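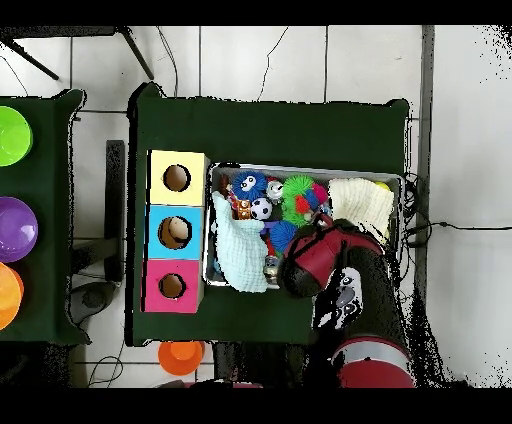
Soft toys in a shallow metal tray, beside boxes in yellow, blue and pink.

The Condcombe Reader in Short Fiction
Boxed set, two volumes
Edited by Drahomíra Tóth
Published by Cavine

The Condcombe Reader is a collection of contemporary short stories for libraries, reading groups and upper-level literature courses. It brings together work first printed in newspapers and small magazines, much of which has been difficult to obtain since its original appearance. Stories written in languages other than English are given in new translations commissioned for the set.

The selection favors stories of ordinary working life: shopkeepers, retired officials, tenants and their landlords, people who have come to a city late and have not settled there. Several are told by a neighbor or a junior colleague who knows only part of what happened. The editor has kept the endings as their authors printed them, including those that were shortened for newspaper publication. Where a longer version survives, the additional passage is given in the notes at the back of the volume.

Contents

Volume One contains the stories. They are arranged by setting and not by date, under the headings Stairwells, Markets, River Crossings, Offices, Sickrooms and The Road Home. The longest piece, "A Lamp for the Upper Floor," is printed complete for the first time in English.

Volume Two is the companion. It holds the editor's introduction, a short life of each author, notes on the translations and a guide for discussion. The guide was prepared by Sharon Mbwambo from sessions held with the Owino Reading Circle, and it assumes that members will have read the story once before meeting. Page references are to Volume One of the present edition and do not match the earlier paperback.

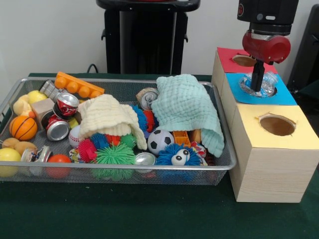 Readers who own the earlier paperback will find that the order of the stories has changed. "The Ferry Clerk" now opens the section on river crossings, and "Half a Rent" has been moved to Offices, where it sits beside the story it was written to answer. A table at the end of Volume Two gives the old and new positions. Misprints reported to the publisher have been corrected, among them the missing line of dialogue in "Mrs. Anwar's Receipt."

Format and materials

Both volumes are bound in cloth over boards, with sewn sections and a ribbon marker. The text is set in a clear serif type with generous inner margins, so that the book will lie open on a desk. Paper is uncoated and cream in color. The slipcase holds the two volumes together — it is not intended for mailing, and sets are shipped in an outer carton.

A large-print edition of Volume One is available by separate order. It does not include the companion, but the discussion guide may be requested in large type at no additional charge.

Ordering

Individual readers may order through any bookseller or directly from Cavine. Libraries and schools should place orders with Boltska, which handles all institutional sales and can supply catalog records on request. A reduced price applies to orders of 10 or more sets delivered to a single address. Purchase orders are accepted from public institutions; all other orders are payable in advance.

Sets leave the warehouse roughly two weeks after an order is confirmed. Orders placed in September, when course adoptions are heaviest, may take longer. Damaged volumes will be replaced if the publisher is notified in writing and the packing slip is enclosed.

Permissions

Copyright in each story remains with its author or the author's estate. Instructors may read any story aloud in class. Photocopying of complete stories, posting of the text to course sites and broadcast readings all require written permission, which should be requested through the permissions desk at Cavine. Requests should state the title of the story, the size of the audience and the date of intended use. 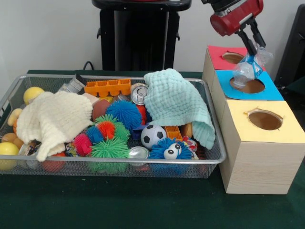
Toys and household objects heaped in a wire-mesh tray.

Page last revised Tuesday, November 14, 2023. Prices and availability are subject to change.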